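Home Features Materials Workshop Back Issues Subscribe

The Black Cloth Problem

A black backdrop is specified more often than any other color and inspected less. It goes up behind speakers, product tables, school plays and passport cameras, and it is expected to disappear. Whether it does depends on fiber, weave, finish and hanging method, usually in that order.

Black is a surface property before it is a color. A flat dyed cloth returns some of the light that strikes it, and the amount changes with angle. Smooth yarns behave like a row of small cylinders, each with a bright line along its length. Under a lamp placed to one side, those lines add up to a gray sheen. Pile fabrics reduce the effect by standing the fibers on end, so that light enters between them and is absorbed over several bounces. Velvet and velour are the familiar examples. A brushed cotton works on the same principle with a shorter, less orderly surface.

Ynyr Llewellyn runs the finishing room at Brekideo, a drapery supplier in Drunen. He keeps a rail of 96 black swatches along one wall, no two of them a match. Under the overhead tubes the differences are slight. Under a single lamp at a low angle, several look brown, two look green, and a coated polyester near the door looks close to silver.

"People send us a phone picture and ask for the same black," Llewellyn says. "I ask what lamp it will hang under. Half of them have to go and look."

The color shift has an ordinary cause. Most commercial blacks are mixtures of dyes, and each dye has its own absorption curve. A mixture that reads as neutral in daylight can lean red under a warm source. Two bolts from different dye lots may match in the warehouse and separate on stage. Brekideo cuts all panels for one job from one lot where the length allows, and marks the lot number on the webbing at the top edge.

Weight and fall

Weight is the second number on the order sheet. The house standard at Brekideo is a brushed cotton sold under the name Sovov, which weighs 414 grams per square meter after finishing. A lighter grade called Yoo is sold for traveling displays. Yoo packs into a smaller case and costs less to ship. It also creases more sharply and moves when a door opens.

Heavier cloth hangs straighter because each crease has more load beneath it. The relationship holds only while the fabric is free to fall. A cloth held at a few points along its top edge sags between them, and the sag pulls diagonal folds down from each fixing. Adding weight at the hem will not take these out. Adding fixings will. Ties at one-foot spacing are usual for a permanent track, and spring clamps at a similar spacing serve for a temporary one.

Fullness is the extra width sewn or gathered into a panel. At zero fullness, the cloth is flat and every wrinkle shows as a wrinkle. At fifty percent, the folds become regular and the eye accepts them as drapery. Flat hanging suits projection and lettering. Gathered hanging suits a wall that has to look finished under working light. A cloth hung somewhere between the two satisfies neither use, and that is how most rented cloth is hung.

Handling

Pile has a direction. Run a palm down the cloth, then up; the darker appearance comes with the pile pointing up toward the viewer's light. Adjacent panels hung in opposite directions will read as two different fabrics. The remedy is an arrow chalked on the back before cutting, and the chalk is best kept off the face.

Folding is harder on black cloth than on any other. A fold pressed under the weight of a stack crushes the pile along a line, and the line reflects. Brekideo ships its heavier goods on tubes. Where a customer insists on folding, the fold is made loosely, face inward, with a roll of tissue inside the bend. Steam from the back removes a fresh crease. A crease left through a winter of storage may need two passes and a night on the rail.

Lint is a separate trade. Cotton sheds it and polyester attracts it. A damp sponge drawn in the pile direction clears more than an adhesive roller, which lifts fiber along with the dust. Vacuuming is acceptable with a soft brush head at low suction.

Flame treatment deserves a line in any purchase record. Treated cotton carries salts that can be washed out, so laundering generally means treating again. Cloth made from inherently resistant fiber keeps the property for its working life. The certificate belongs with the cloth. Llewellyn's room sends out roughly 2000 panels a year, and the most common call afterward is a request for a lost certificate.

Putting things on it

Paper and card letters show well against black and place little demand on the cloth. Pins are the gentlest fixing. Fine steel pins pass between yarns and leave no visible mark if withdrawn straight. Tape lifts pile, and hot glue ends the life of the panel.

The surface behind a letter matters as much as the fixing. A letter pinned at one point will swing, and a letter pinned across a fold will tilt with it. Two pins per letter, set high and near the outer edges, hold most shapes up to 5 inches. Larger capitals need a third at the base. An outline in white or another pale color keeps the edge readable where the cloth creases behind it, and saturated orange holds up well at a distance.

Small outlined letters reading "Fast" over larger orange capitals, "UMI," pinned to black cloth.

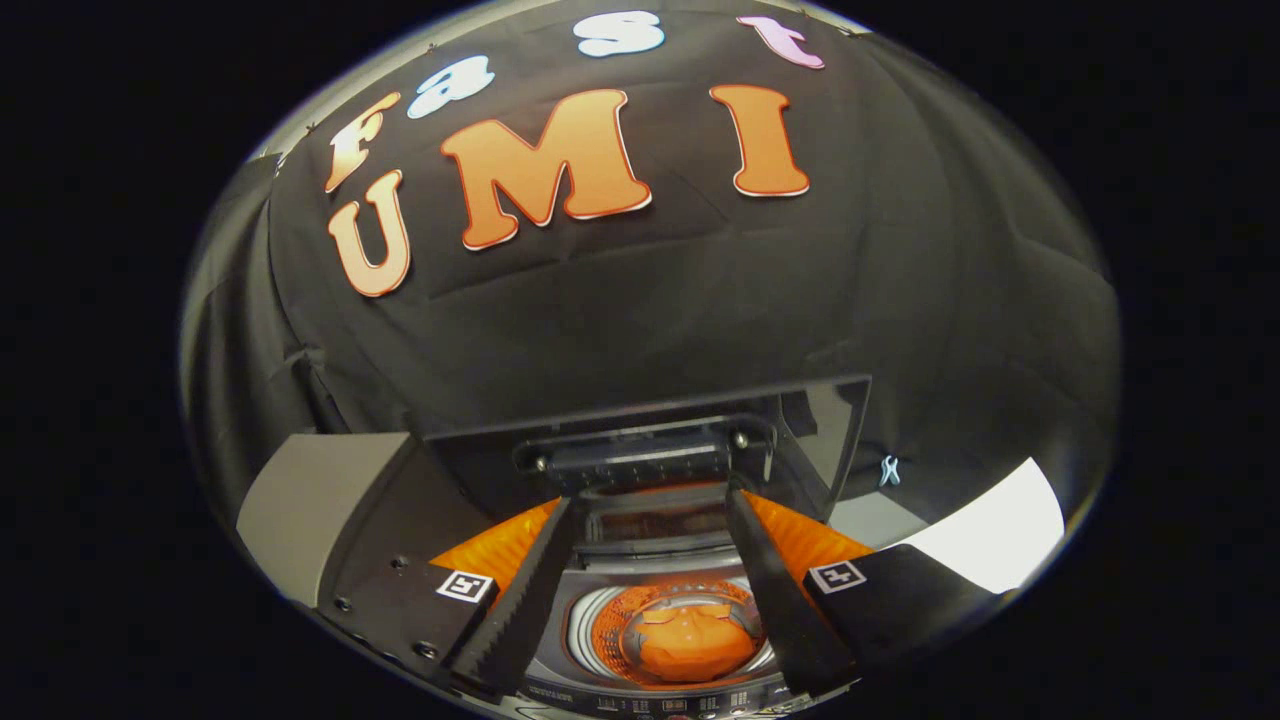
Storage Between Uses

Remove every pin before the cloth comes down. Check the back with a magnet, brush the face in the pile direction, and roll it on a tube wider than the panel. Store the tube horizontally on end brackets so the cloth carries no load. Write the lot number on the outside.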